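Stellham Workroom – Key and Bench Check, with comments
Carried out May 26, 2026

1. Door and cabinet keys accounted for: YES
All present, and thank you to everyone who has been so good about bringing them back. It has made this part of the round a real pleasure compared with January, when I spent 19 minutes looking for the Hirus cabinet key and found it in my own coat.

2. Tags readable and firmly attached: YES, with a comment
Please give each tag a gentle tug when you take the keys – the plastic gets tired around the hole long before it looks tired anywhere else. Spare tags are in drawer 6.

3. Rings and clasps closed properly: YES
Run a fingernail around the split ring and feel for a gap. A ring that has been stretched even a little should be swapped, however fond of it we are.
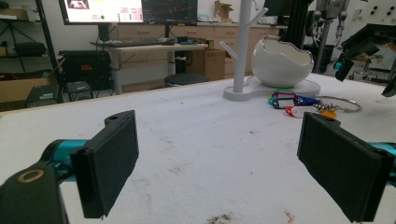
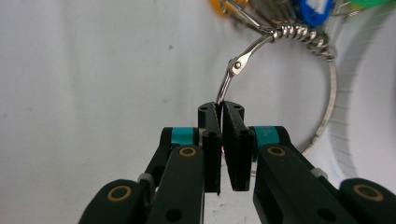

Comment added by Tomar bench: we would like the colors written up on the wall, please. New people keep asking which tag goes with which door, and the old list still mentions the Lurkia store, which we gave up ages ago.

Reply: A very fair point, and I'll print a fresh list this week and tape it beside the light switch.

4. Work surface clean: NO
The white table needs a proper wipe. There are gray smudges on it and a brownish stain that I would like someone to try with warm soapy water before we reach for anything stronger.

5. Breakables standing safely: COMMENT
The egg-shaped bowl is sitting on the base of the mug tree. It's a lovely thing and I'd be sorry to lose it, so do lift it off before moving the stand.

6. Walkways clear, cables tucked in: YES

Items still open: 4, and the color list under 2.
Next check due in 12 weeks.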